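Gurnberg Grocers: Questions About Our Shelves, Dusting and Cartons

Last updated Nov 2, 2020

We get many questions from customers who see us cleaning while the shop is open, and also from small shop owners who wish to organise their own shelves in the same way. I have collected the answers on this page. If your question is missing, please write to us through the contact form or ask at the counter.

Why do you clean the shelves during opening hours?

The shop is small and we have no night staff. We choose the quiet time after lunch and we do one bay only, so the rest of the aisle stays free. If you need something from the bay we are working on, please ask. We will give it to you directly, also when it is already in the carton.

How often is each bay dusted?

The snack bays are done every 19 days. The tins and jars can wait longer, because people take them less often and we do not need to refill so much. In April we do the full clean, with all bays emptied and wiped, and this takes us 4 days.

What happens to the packets while you dust?

They go in a carton or stay on the next part of the shelf. We put the carton close to the bay so that we do not walk with full arms. Crisps and fried snacks must be laid in by hand, one over the other, and not pushed down. A packet that is pressed too much will have broken pieces inside, and then the customer is not happy with us.

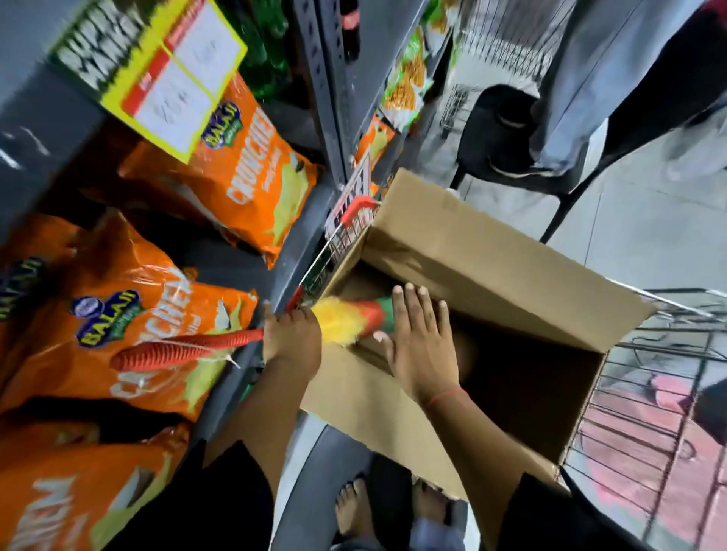
Before the packets go back, we check the date on each one. The packets with the nearest date go to the front and the newer ones go behind. It is a slow job, but for us it is the best moment to do it, as every packet passes through the hand anyway.

Why do you use a feather duster and not a wet cloth?

For the normal dusting a dry duster is enough. The shelves are metal and have many corners, and water likes to stay in the holes of the posts. Wet cloth is used only when there is oil or something sticky, and after it we dry the shelf with a towel. Please do not put paper packets or price labels back on a shelf that is still damp. The writing will run.

Which duster should I buy?

We prefer the fluffy synthetic type with a short handle. The long ones are good for the ceiling, but between two shelves they knock over everything. The colour makes no difference for cleaning, only it is easier to find a bright one when you have left it somewhere. Our wholesaler Brollomel sells them in packs of 3. Shake the duster outside, never over the food.

Do I have to take everything off the shelf?

For the proper dusting, yes. When there is little time, you can move the bags to one side, dust the free half, and then change. With large bags this works quite well. With small packets it is more trouble than it is worth, they slide down behind each other. 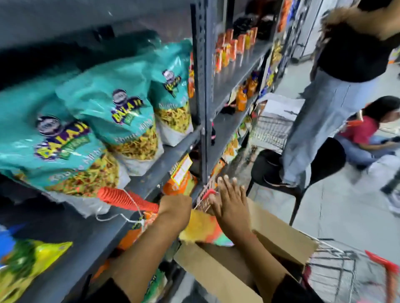
Balaji snack bags on the rack, next to the open carton.

In which direction do you dust?

Start with the top shelf and finish with the bottom one. On each shelf we go from the back to the front, so that the dust does not collect against the back panel. Do not forget the front edge, where the price labels are, and the posts.
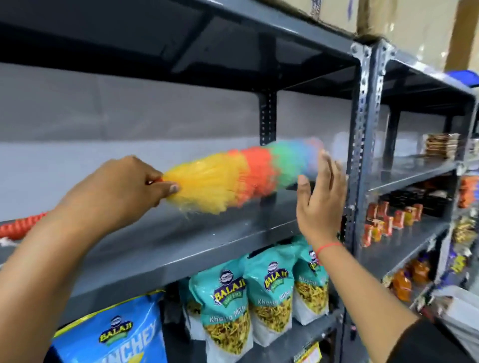

Dusting the cleared shelf with the rainbow-coloured duster.

What kind of shelving do you have?

Most of it is grey metal with perforated posts. We bought it from Mocanu Shop Fittings when the Vamcombe branch was closed. It is not beautiful, but it is strong, and the height of the shelves can be changed with a spanner and some patience. We cannot say if the same model is still sold.

Can I have your empty cartons?

Yes, with pleasure. Ask at the counter and we will look for what is there. We keep the stronger ones for our own use. For moving house, please come a few days before, in the week of a delivery there are more to choose from.

I found a packet with a past date. What should I do?

Please bring it to the counter, even if you did not want to buy it. We will take it out and check the others beside it. If you have already paid for it, we will exchange it or give your money back, and you do not need the receipt.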